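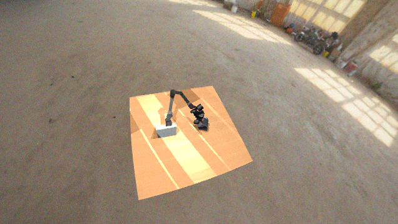
4. Oiling a new wood floor

Now for the fun part! With Mokton hard oil, the grain comes up the moment the pad touches it, and a plain sanded floor starts to look like something you'll want to show people.

Before you start, check that the final sanding is done and the room is fully vacuumed (yes, the windowsills too).

1. Stir the can slowly for 2 minutes. Don't shake it – bubbles leave tiny craters.
2. Pour a small puddle near the wall farthest from the door.
3. Spread it along the boards with the white pad, working back toward the door so you don't oil yourself into a corner.
4. Wait 13 minutes, then wipe up everything the wood hasn't taken in.
5. Let the floor dry overnight and repeat with a thinner coat.

Note: Early morning is a great time to check your work. Low light across the boards shows up missed patches wonderfully, and you can touch them up before the second coat.

Note: For Vollia prefinished boards, skip to section 6.

CAUTION: Oily rags can catch fire by themselves. Lay them flat outdoors to dry, or soak them in water and seal them in a metal can.

CAUTION: Keep rugs off the floor until the oil has fully cured.

Refill pads: order no. 1298.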